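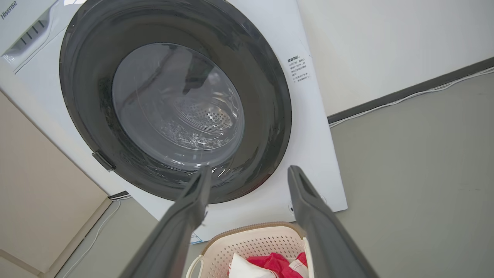 3 min read

Wednesday, still on the door. Rurnel planner, wrist camera only, Abelardo driving the terminal and me driving the complaints.

The door detector is now very sure of itself. It fits an ellipse to the dark rim, takes the center, and hands over a pose that wanders every time the wrist tilts. Cause: the glass is domed, and the fitter keeps swapping the outer edge of the rim for the edge of the window when a reflection makes the inner one look crisper. It also found a second, smaller door in the drum perforations. I admire the ambition.

Changes today:

- Fit both edges, reject the pair if they aren't close to concentric. Hamish wrote this in April and I told him it was overkill. Noted.
- Depth inside the rim is thrown away. We were averaging glass with drum and getting a surface that exists in neither.
- Handle tab is found relative to the rim, lower left, so the search patch is small. Before this it searched the whole front panel and took a liking to the warning label.
- Fingers masked from the live joint values. The old mask was drawn by hand for one opening width, and at any other width the planner saw its own fingertips as obstacles and politely refused to move.

Replayed 201 saved views through the new fitter. 6 bad fits, all at low angles with the basket between the fingers. In two of them the basket's hole grid is voting for drum. Ashton wants a texture classifier. I want to ignore everything below the rim until the door pose is locked, which is one line and therefore suspicious.

Fitter timeout is back at 600 ms. Whoever set it to 2 had reasons and left no comment.

Open: red garment vs. white garment segmentation, not touched. White cloth against a cream basket is going to be a bad week for someone. Keith has been told it's interesting.

Next: lock the pose, then try the approach to the handle at half speed with Rawiri on the stop button.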